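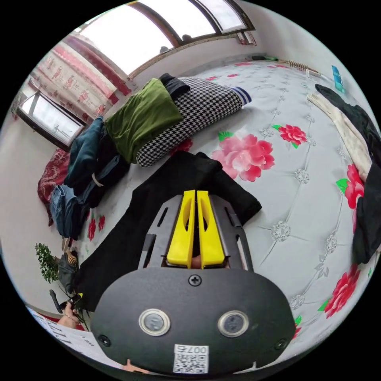
本章说明普朗迪耶（Prandier）手持蒸汽熨烫机的准备、加水、熨烫、排水和保存。开箱和零件清单在前一章，故障代码在后一章。如果您是在沃蒙斯特德（Vomunstead）旅舍借用本机，请先读 3.1 节末尾的“借用须知”。

## 3.1 第一次使用之前

1. 把机身、水箱、毛刷头和布套从盒子里全部取出。水箱出厂时已经装在机身上，盒盖打开后不要直接拉水箱，要先按住侧面的灰色按钮。
2. 撕掉蒸汽板上的透明保护膜。保护膜很薄，颜色和金属相近，请用指甲在板的边缘试一下，确认已经没有膜。
3. 用清水把水箱洗两遍，不要使用洗洁精。
4. 检查电源线。线的外皮有裂口、压扁或者变硬的地方，请不要插电，联系销售处更换。
5. 加水（见 3.2 节），通电，对着水槽或者一块旧毛巾空喷，直到水箱用完。第一箱水可能带有少量白色粉末和塑料气味，属于正常情况。

> **注意：** 第一箱水不要喷在衣服上。白色粉末在深色布料上很明显，虽然可以刷掉，但是要花时间。

### 借用须知

旅舍的熨烫机放在二楼走廊的柜子里。取用时在登记本上写房间号和时间，归还时再写一次。机器归还前必须排水并且冷却，请不要把热的机器放进布袋。登记本由尼约卡比·坦巴（Nyokabi Temba）管理，如果布套丢失，请告诉她，不要用自己的毛巾代替布套。

## 3.2 加水

水箱容量为 300 毫升。水箱侧面有最高水位线，水面请保持在此线以下。

1. 确认插头没有插在插座上。
2. 按住侧面灰色按钮，把水箱向下滑出。
3. 打开橡胶塞，慢慢加水。
4. 塞好橡胶塞，用干布擦去水箱外面的水。
5. 把水箱滑回机身，听到“咔”的一声表示已经到位。没有听到声音时，请取下重新安装，不要用力敲打底部。

关于水的种类，请看下表。

| 水的种类 | 可否使用 | 说明 |
|---|---|---|
| 自来水 | 可以 | 水质硬的地区请更经常除垢 |
| 蒸馏水与自来水各一半 | 推荐 | 适合水质硬的地区 |
| 凉开水 | 可以 | 必须完全放凉 |
| 矿泉水 | 不推荐 | 水垢增加较快 |
| 加入香水或柔顺剂的水 | 禁止 | 会堵塞蒸汽孔，并且在布上留下斑点 |
| 干衣机收集的水 | 禁止 | 含有纤维 |

使用途中需要再加水时，同样要先拔掉插头，并等待两分钟。蒸汽板在这段时间里还是热的，请把机器竖直放在稳固的平面上，蒸汽板朝向墙壁，不要朝向人。

## 3.3 选择熨烫的地方

挂着熨烫效果最好。请准备一个肩宽合适的衣架，把它挂在门上的挂钩或者晾衣杆上，衣服后面最好有三十厘米的空间。不要把衣服挂在刷过漆的柜门前面，蒸汽会使漆面发白。墙纸也是一样。

没有地方挂的时候，也可以把衣服平放在床上处理，但是要遵守以下几点：

- 在衣服下面铺一条厚的棉质浴巾，对折成两层。不要直接在床罩或者羽绒被上喷蒸汽。
- 记忆棉床垫对热比较敏感。如果不清楚床垫的材料，请改用桌子。
- 枕头、靠垫和充电线都移到离衣服一臂以外。
- 只使用低档蒸汽，每次按住按钮的时间不超过两秒。
- 机身不要倾斜超过水箱上的斜线标记。超过以后，泵会吸进空气，喷出来的会是水滴。

> **警告：** 不要熨烫正穿在身上的衣服。这一点在包装盒上也有，但是我们收到的烫伤报告大部分仍然来自这种用法。

## 3.4 阅读衣服上的标签

标签上的熨斗图案里面有圆点，点越多，可以承受的温度越高。熨斗下面有竖线并且打叉，表示可以熨烫但不可使用蒸汽，这样的衣服请不要用本机处理。整个熨斗打叉，表示不可熨烫。

标签已经剪掉或者看不清的时候，请在下摆内侧选一小块地方试一次，等它凉下来再看颜色和手感有没有变化。

| 布料 | 蒸汽档位 | 附件 | 备注 |
|---|---|---|---|
| 棉、亚麻 | 高 | 毛刷头或不用附件 | 稍微潮湿时更容易熨平 |
| 羊毛、羊绒 | 低 | 布套 | 板不要接触布面，保持一指的距离 |
| 涤纶 | 低 | 布套 | 停留太久会发亮 |
| 黏胶纤维 | 低 | 布套 | 湿的时候容易变形，不要拉 |
| 真丝 | 低 | 布套 | 从反面熨烫 |
| 丝绒 | 低 | 不用附件 | 只在反面喷，不要压 |
| 皮革、防水涂层 | 不可使用 | — | — |

## 3.5 深色衣服

黑色、深蓝色和深灰色的衣服需要单独说明，因为用户来信中关于“发亮”和“白点”的问题几乎都属于这一类。

**发亮。** 布料表面的纤维被热的金属板压平以后，会反射光线。它不是污渍，洗不掉。请按照下面的顺序处理深色衣服：

1. 把衣服翻到反面。口袋掏空，拉链拉上，纽扣扣好。
2. 装上布套。布套上的绳子要拉紧，打结的位置在把手一侧。
3. 先在离衣服远一点的地方喷两到三次，让管路里的冷水排出。
4. 从领子开始，然后是肩、袖子，最后是前身和后身。机器从上向下移动，另一只手轻轻拉住下摆。手要一直在蒸汽板的下方，不可以在前方。
5. 缝份和口袋边缘有几层布，容易压出痕迹。在这些地方只喷蒸汽，不要压。
6. 翻回正面，检查有没有折痕。需要修正时，隔着一块薄的白棉布处理。

如果衣服已经轻微发亮，可以用低档蒸汽在正面喷一下，趁潮湿时用软毛刷逆着纹路刷。轻微的情况可以恢复一部分，严重的不能恢复。

**白点。** 白点通常是水垢，也可能是洗衣粉的残留。先用干的软刷刷一次。刷不掉的，用微湿的布擦，然后晾干。如果每次熨烫都有白点出现，说明机器需要除垢，请看 3.7 节。

**绒毛。** 蒸汽会让绒毛粘得更紧，所以请在熨烫之前用粘毛滚筒清理，正反两面都要做。从反面熨烫时，下面的浴巾也会掉毛。新浴巾请先洗几次再用，或者在浴巾上再铺一层旧床单。

## 3.6 熨烫以后

刚刚熨好的衣服里还有水分，马上折叠会产生新的折痕。请把衣服挂十分钟以上再穿或者收起来。羊毛大衣需要更长的时间，晚上熨，早上穿，比较合适。

需要放进行李箱的衣服，请按以下方法折叠：

1. 扣好第一颗和最后一颗纽扣，正面朝下平放。
2. 两边袖子向后背方向折，袖口对齐。
3. 在折线的位置放一张薄纸，或者一件卷起来的 T 恤衫。
4. 从下摆向上对折一次。长的衣服可以折两次，但是折线请避开胸口。
5. 放在箱子最上面一层，鞋子和化妆包放在下面。

衣服从箱子里取出以后如果有浅的折痕，请先挂在浴室里，洗澡时的水汽常常已经足够。

## 3.7 排水、除垢和保存

### 每次用完以后

1. 拔掉插头，等机器完全冷却，时间不少于半小时。
2. 取下水箱，把剩下的水倒掉。不要把水留到下一次使用。
3. 取下布套或者毛刷头，分别晾干。布套可以手洗，不可漂白。
4. 用微湿的布擦蒸汽板。板上有烧焦的纤维时，用木片轻轻刮，不要用金属工具或者钢丝球。
5. 电源线松松地绕成圈，不要绕在机身上。绕得太紧，靠近把手的一段会先断。

### 除垢

蒸汽变弱，或者声音比以前大，就是应该除垢的时候。

1. 用白醋和清水等量混合，加到水箱的一半。
2. 通电，选择高档，对着水槽喷一分钟，然后关机，放置一刻钟。
3. 再次通电，把剩下的液体喷完。
4. 用清水重复一遍，直到没有醋的气味。

> **小心：** 除垢时请打开窗户。喷出的液体可能很热，并且含有水垢碎片，请不要对着大理石台面，醋会腐蚀大理石。

市场上出售的咖啡机除垢剂浓度差别很大，我们没有全部测试过，因此不建议使用。

### 长期不用

机器放置一个月以上的时候，橡胶塞不要塞紧，让水箱里面保持通风。请放在零度以上的地方。管路里总会留下一点水，结冰会使泵破裂，这样的损坏不在保修范围内。

## 3.8 附件订购

布套和橡胶塞属于消耗品，可以向达斯波特（Dusport）配件部订购。

- 布套：订货号 3,481，每包 2 个
- 橡胶塞：与水箱一起供应，不单独出售
- 毛刷头：请提供机身底部的型号，旧型号的卡口较窄，和新毛刷头不能配合

订货号中的逗号请一起写上，配件部的系统按照带逗号的格式查询。来信请写明收件人贾巴里·莫索蒂（Jabari Mosoti），并附上购买凭证的复印件。四月以前购买的机器所配的布套没有拉绳，使用的是松紧带，两种布套都可以装在现在的机器上。

松紧带的布套洗过多次以后会变松。装上后如果可以用手指轻易转动，请更换新的，不要用橡皮筋固定。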